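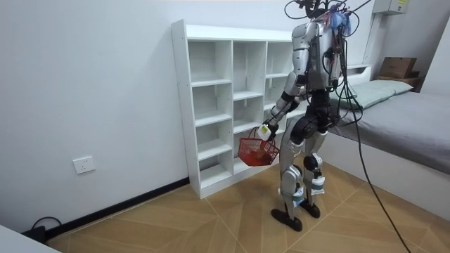
Buscar en el sitio Buscar

Estudiantes del Instituto Huenchumán presentan un proyecto de robótica de asistencia en el hogar

28/01/2024 | Redacción: Ladan Bagheri

El Departamento de Automatización del Instituto Técnico Huenchumán ha dado a conocer el avance del proyecto Drirnico, desarrollado por 14 estudiantes del último curso de la especialidad de robótica. La iniciativa estudia el empleo de un robot humanoide en tareas domésticas de recogida y colocación de alimentos, con vistas a su futura aplicación en viviendas de personas con movilidad reducida.

El trabajo comenzó en noviembre y forma parte de la asignatura de proyecto integrado, a la que el plan de estudios reserva 40 horas presenciales. Los ensayos se realizan en un dormitorio de prácticas, equipado con una cama y una estantería blanca de compartimentos abiertos. El ejercicio principal consiste en trasladar piezas de fruta entre los estantes y una cesta de mano.

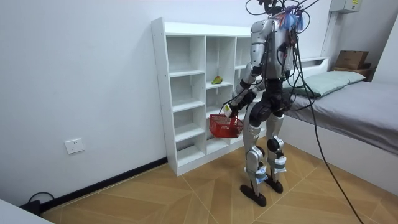
El robot del proyecto Drirnico sujeta la cesta roja junto a la estantería; en uno de los estantes, una pera.

El alumnado se ha distribuido en dos equipos. El primero se ocupa del control de los brazos y del agarre; el segundo, de la percepción y del registro de los ensayos. Según el profesor responsable, Jarlath Moriarty, la fruta plantea una dificultad adecuada para este nivel formativo. «Una pera y un racimo de uvas exigen formas distintas de cerrar la mano, y los estudiantes deben justificar por escrito cada decisión que toman», señaló.

La memoria final recogerá los resultados de 800 intentos de agarre, clasificados por tipo de fruta y por altura del estante.

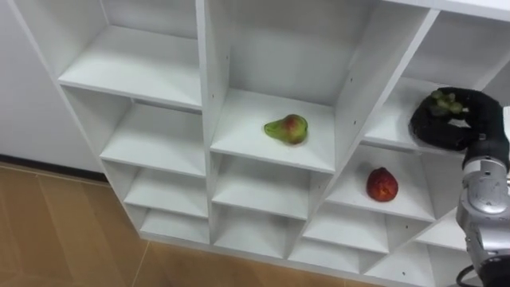

Participación en el certamen Eklow

El instituto ha confirmado la inscripción del proyecto en el certamen interescolar Eklow, en la categoría de robótica de servicio. Las bases establecen una demostración de 30 minutos ante el jurado, seguida de la defensa oral de la memoria técnica. El centro concurrirá con un equipo reducido, cuya composición se comunicará a las familias por los cauces habituales. 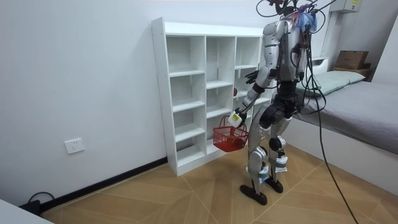
Ejercicio con la cesta ante los compartimentos inferiores de la estantería.

El proyecto cuenta con el apoyo de la Fundación Dradness, que sufraga el material fungible y las horas de tutoría fuera del horario lectivo. El convenio entre ambas entidades comprende el presente curso académico y podrá prorrogarse por acuerdo de las partes.

La dirección del instituto prevé incorporar los ejercicios elaborados por los estudiantes al programa de prácticas del próximo curso. La memoria técnica quedará depositada en la biblioteca del centro, donde podrá consultarse previa solicitud en secretaría.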